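ATA DA REUNIÃO DE COORDENAÇÃO DA COPA
Sala 2, piso térreo
Início: 14h10. Fim: 15h35.
Presentes: coordenação da copa, compras, manutenção, limpeza, representante do armazém Condow
Ausências justificadas: segurança e higiene

1. Aprovação da ata anterior

A ata de maio foi aprovada com uma correção no ponto 4: onde se lia "prateleira superior" passa a ler-se "prateleira intermédia". A versão corrigida fica arquivada na pasta partilhada.

2. Inventário de louça plástica

Compras apresentou o inventário fechado em junho. Constam 371 peças em uso, entre tigelas, copos, pratos e tabuleiros. Foram abatidas 62 peças por fissura no rebordo ou deformação. As peças abatidas saem da folha de existências no próximo fecho e seguem para o contentor de plástico rígido.

A limpeza referiu que parte das deformações ocorre em peças colocadas no cesto inferior da máquina. Deliberou-se que as tigelas rasas e os copos passam a ser lavados apenas no cesto superior. O aviso junto à máquina será substituído.

3. Código de cores e formatos

Foi retomada a proposta de normalização. O conjunto atual mistura lotes de dois fornecedores, Tralik e Lehner, com diâmetros que não coincidem e que impedem o empilhamento na mesma coluna. As tigelas fundas encaixam umas nas outras a partir da maior; as rasas devem formar pilha própria.

Discutiu-se se a cor deve indicar o uso ou o tamanho. A coordenação defendeu a cor por uso, mais simples para quem serve. O armazém preferia a cor por tamanho, que acelera a arrumação. Para a decisão foi disposta louça sobre a mesa com a toalha verde-escura e comparados os formatos.

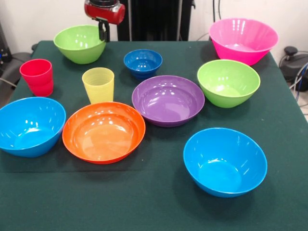
Ficou assente que a cor passa a indicar o uso, com a seguinte correspondência: verde-lima para saladas; rosa para fruta inteira; azul-claro para pão; roxo e laranja, nas tigelas rasas, para acompanhamentos frios; azul-escuro, na tigela mais pequena, para molhos. Os copos, vermelhos e amarelos, ficam fora do código e são arrumados à parte.

Compras alertou para o facto de a tigela rosa ser a maior e a mais funda do conjunto. Medida na reunião, não cabe na prateleira intermédia com a altura atual. Manutenção verifica se os suportes podem descer um furo. Caso não seja possível, a tigela rosa passa para o armário baixo.

O verde-lima existe em mais de um exemplar do mesmo formato, pelo que não é preciso reforço imediato dessa cor.

4. Reposição

Foram analisadas duas propostas. A da Tralik prevê um mínimo de 400 peças por encomenda, com entrega única. A da Lehner prevê 600 peças, em duas entregas, com possibilidade de escolher a cor por caixa. A quantidade da segunda proposta excede a capacidade das prateleiras da copa, e o excedente teria de ficar no armazém Condow.

O representante do armazém confirmou haver espaço no corredor C, desde que as caixas venham fechadas e identificadas por cor. Não aceita caixas mistas.

Decisão: pedir à Tralik nova cotação com discriminação por cor. A proposta da Lehner mantém-se em aberto até à próxima reunião. Serão pedidas amostras da tigela rasa a ambos os fornecedores, para ensaio de empilhamento.

5. Toalhas e superfície de serviço

A toalha verde-escura foi considerada adequada para as mesas quadradas. Aprovada a compra de toalhas iguais para as restantes mesas do mesmo tipo. As tigelas maiores devem assentar por completo no tampo durante o serviço. Esta indicação será acrescentada à ficha de montagem.

6. Detergente

O produto Dronov continua em ensaio. A limpeza regista resíduo esbranquiçado nas peças escuras quando a dosagem excede a da ficha técnica. Mantém-se a dosagem mínima até novo registo. Sem deliberação.

7. Ações pendentes

Compras: cotação discriminada e pedido de amostras.
Manutenção: altura dos suportes da prateleira intermédia.
Limpeza: aviso da máquina e registo de resíduos.
Coordenação: tabela de cores plastificada, a afixar na porta do armário; atualização da ficha de montagem.
Armazém: reserva de espaço no corredor C.

A próxima reunião realiza-se em julho, às 14h00, na mesma sala.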